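The Drawer Key

Merle Kerslake died in August and left the shop to his niece, who had been inside it twice.
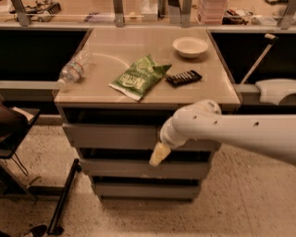

Her name was Uzma Mughal, and she drove up to Solheim with a thermos and a folder from the lawyer. The folder had the deed in it, a tax bill for $738, and a note in Merle's handwriting that said the furnace had to be kicked on the left.

The shop repaired clocks. There was still a bell on the door. Inside it smelled of oil and old carpet, and most of the clocks had stopped. One was still going on the back wall, eleven minutes fast.

She started with the receipts. Merle had written a ticket for every clock he took in, with the name, the trouble, and the price he had promised. Most of the tickets were stamped PAID. The last one in the box was number 68 for that year. It said: O. Hutsuliak, mantel clock, strikes when it feels like it. No price.

She called the number on the ticket and a man answered on the first ring.

"It was my wife's," Orest Hutsuliak said. "Is it done?"

"I don't know," Uzma said. "My uncle passed away."

He was quiet for a while. "I'm sorry. He told me to come back when it got cold."

"Do you want to come get it?"

"I'd rather he'd finished it," he said, and then he apologized for saying so.

It took her until four in the afternoon to find the clock. It was wrapped in a bath towel under the workbench, and pinned to the towel was a second note. Hammer spring. Ask Declan.

Declan Pilkington ran the hardware store in Praton, twenty minutes down the road. He was older than she expected and he kept his coat on indoors. He knew what the note meant before she had finished reading it to him.

"I ordered that spring for him in June," he said. "He never picked it up. I figured he was mad at me."

"Was he?"

"A little. I beat him at cards." He went into the back and came out with a small brown envelope. He wouldn't take money for it. He said he could put it in, if she didn't mind him working at Merle's bench.

She didn't mind. He followed her back in his truck and she kicked the furnace on the left, and then on the left again, and it caught. Declan worked under the lamp without talking. Uzma sat on the stool by the register and went through the rest of the mail, which was mainly catalogs.

At six he set the clock on the counter and moved the hands up to the hour. It struck six times. On the back wall the other one had already finished.

"You want me to fix that one too?" Declan said.

She looked at it for a minute.

"Leave it," she said, and picked up the phone to call Orest.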